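Product Photography for Web Sellers
Handout 4: Lenses, Distance and Backdrops
Instructor: Rhonda Chan

Read before the lab. Bring your own camera body; lenses are signed out at the desk. 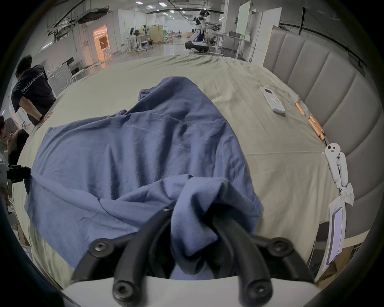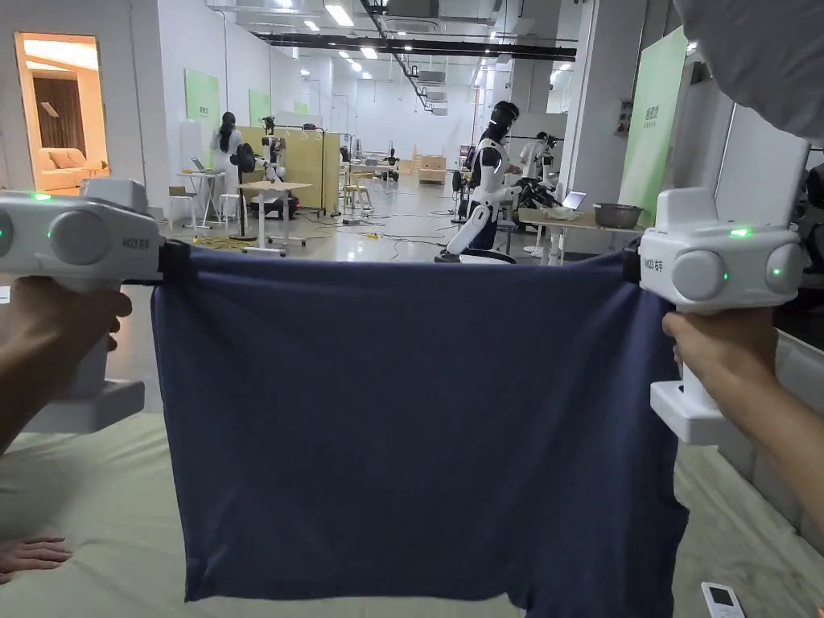 Magnification is the size of the subject on the sensor divided by its real size. A true macro lens reaches 1:1, so a bottle cap 20 mm wide covers 20 mm of sensor. Many zooms marked "macro" stop well short of that. Cloth is a useful first subject at any ratio. A blue cloth pulled taut between its corners gives an even tone, and the same color bunched into a fold gives ridges and shadow, where missed focus shows at once. Focus on the nearest ridge, then on the one behind it, and compare.

Working distance
Measured from the front of the lens to the subject, not from the sensor. A 100 mm macro leaves room for a light between lens and subject. A 50 mm macro at 1:1 often does not — the lens shades its own subject.

Aperture
Start at f/8. Past f/16 diffraction softens fine detail, and at 1:1 the effective aperture is 2 stops smaller than the one marked. Allow for this when setting flash by hand.

Backdrops
Dark blue reads as black if underexposed. Meter from a gray card, then check the histogram. Iron out creases or keep the cloth well behind the focus plane.

Lab task
Shoot one small glossy object at 1:2 and at 1:1, tripod only, ISO 100. Submit both files uncropped to Haoran Luo with aperture and working distance noted.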